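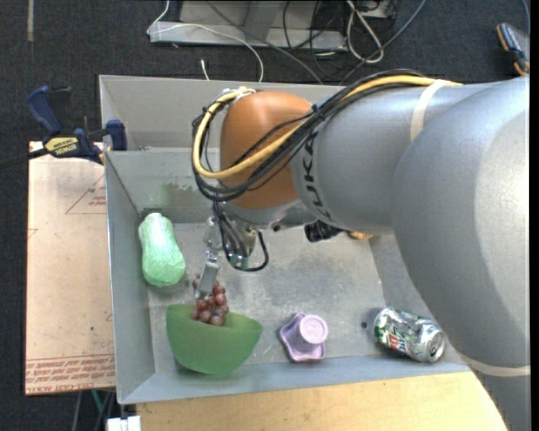 *The metal bin with the grapes and the green bowl*

## How to keep grapes from getting soft in a shared metal bin?

**Silvia Rusnák**, May 30, 2021

Good day to all. I have a question which is maybe very simple, but I did not find a clear reply in the older threads.

I use a rectangular gray metal bin for produce. In it I have a green bowl, the see-through kind, and the grapes should stay in this bowl. My difficulty is that the bowl does not like to stand straight. It leans in the corner, and then the bunch lies over the rim and not inside. The other things share the same bin, for example the long pale green one by the left wall and a small lavender plastic piece with a wavy edge.

After 2 days I find the berries at the bottom of the bunch soft, and some of them are split near the stem. The upper ones are still firm. The grapes are the reddish-purple sort, I buy them at Preketti, and when I bring them home they are very good.

My questions are these. Is it the hard rim which makes the damage, or the weight of the bunch itself? Should I put something under the bowl? And is it bad to keep grapes next to other vegetables? I would prefer to keep the bin, as it is easy to wash.

Thank you for your patience with my English.

---

**Cirkevari**

Both, I think, but mostly the rim. A bunch is heavier than it looks, and if it hangs over an edge, a few berries carry everything. I had the same with a glass dish.

What I do now:

- Fold a dish towel in the bottom of the bin and press the bowl down into it, so it stands level.
- Cut the bunch in smaller parts with scissors. Do not pull the berries off, because the skin opens at the stem and they go bad from there.
- Put the parts in with the stems up.
- Wash only what you will eat now. If you washed all of them already, dry them well on a towel before they go back.

About the vegetables: a cucumber or a squash will not do much to grapes. I would be more careful with onions, as grapes take the smell quickly. And do not let anything long and heavy roll against the bowl — put it flat on the other side.

If your bin has no holes, leave the top open a little. Closed metal collects water on the inside when it is in the fridge.

---

**Leltthorpe**

just eat them faster :)

---

**Tapley**

I agree with Cirkevari about the scissors. For the bowl I would go one step more and take it out. A wide, low dish is better for grapes than a round bowl, because the bunch can lie in one layer. Mine is only 7 cm high and it never tips.

Also look through the bunch when you come home and remove every split berry. One bad berry makes the neighbors wet, and the mold comes after that.

---

**Silvia Rusnák**

Thank you, all three. I will try the towel first, and I will cut the next bunch in parts. I have no low dish at the moment, but I will look for one.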